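Trorkix Demo Visit – Two-Arm Tabletop Cell

Bench Automation > Demo Visits > Two-Arm Cell
Visit code: TX-45
Length: half a day, morning or afternoon
Group size: up to six
Where: Trorkix demo hall, Perkora building, ground floor

Overview

We've been selling the Sinen tabletop cell for a good while now, and the thing we hear most from people on the phone is that they can't quite tell from a spec sheet whether it would suit the kind of work they do. Fair enough! A spec sheet is a dry thing, and a pair of small arms working side by side is much easier to understand when you're standing next to it with a cup of coffee and can ask somebody why it's doing what it's doing. So we put the visit on the site as an item of its own, with its own page and its own booking button, and you can add it to your basket the same way you'd add a spare gripper.

The visit is open to anyone who is thinking about a cell, or who already has one and wants to see a task they haven't tried. Small framing shops, print rooms, school workshops, repair benches – we've had all of those through the door, and a very nice couple who make greeting cards and stayed until we had to lock up.

What you'll see

The morning starts with the arms parked and the covers off, so you can have a good look at how it all goes together before anything moves. After that we run three tasks, and we leave plenty of time between them for questions (there are always more questions than we plan for, and we've given up trying to keep to the schedule).

The first task is sorting small hardware into trays. It's a gentle start and it lets you get used to the speed of the arms, which most visitors expect to be faster. They can be run faster, but for a demonstration we like people to be able to follow each move.

The second is folding and stacking cloths, and we'll be open with you that it has good days and bad days. Cloth is hard. If it goes badly we let it go badly, and then we talk through what happened, and quite often that's the part people write to us about afterward.

The third is the picture framing task, and it's the one our visitors ask to see twice. The work is a printed photo on a sheet of ordinary paper and a light wooden frame, both laid out on the board, and the two arms have to share the job of handling the sheet. Paper is a lovely test because it's so unforgiving. Pull too hard and it tears, hold it too loosely and it sags, and once it has a crease in it you're stuck with the crease. We use the same prints over and over, so don't expect them crisp!
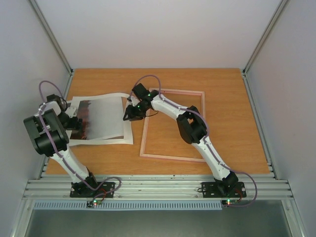

How the cell is set up

Both arms bolt straight onto an aluminum rail along the near side of the work board, and each one has its own black base plate. The board has a wood-grain finish, with plain pale walls on three sides of it, and you stand at the open side. If you're wondering about fitting one of these into your own space, bring a tape measure and a rough sketch of your bench. The rail layout we use in the hall is 900 mm wide, and we're happy to talk about other widths while you're here.

Each arm ends in a simple black gripper. People sometimes hope for something fancier, and we do stock other grippers (see the Accessories page), but we run the demo with the plain ones on purpose, so that you see what the standard kit can do before you spend money on extras.

Trying it yourself

After the three tasks there's a hands-on session of 45 minutes. You'll guide the arms through a short job using the Mfinanga hand controllers, which take a few minutes to get the feel of. Nearly everyone squeezes too hard at first. You're welcome to bring something from your own work to try, as long as it's

- small enough to sit on the board with room to spare
- dry and clean
- not sharp, and not something you'd be heartbroken to see dropped

If you're not sure about an item, send us a note with a rough size and weight, and we'll tell you whether it's worth packing.

Price and booking

The visit is $34 per person, and that covers the session, coffee, and a printed copy of the setup notes. If you order a cell within 25 days of your visit, we take the full visit price off your order, for everyone in your group. Just put the visit code in the notes box at checkout.

Booking is by the button at the top of the page. Afternoons fill up first, so if you can manage a morning you'll have a better choice of dates. In August we close the hall for maintenance and there are no visits, although the shop keeps shipping as usual.

Good to know

Please wear closed shoes and tie back long hair. The hall is all on one level and the bench can be seen comfortably from a seated position, so let us know if you'd like a chair kept for you up front. Photos and video are fine during all three tasks. Children over ten are welcome with an adult, and they tend to be better with the hand controllers than the rest of us.

Parking is behind the Perkora building. Use the side entrance with the green door and ring the lower bell – the upper one belongs to the dentist.

Related items

Sinen tabletop cell, two-arm kit
Sinen replacement gripper, black
Mfinanga hand controllers, pair
Remote demo by video call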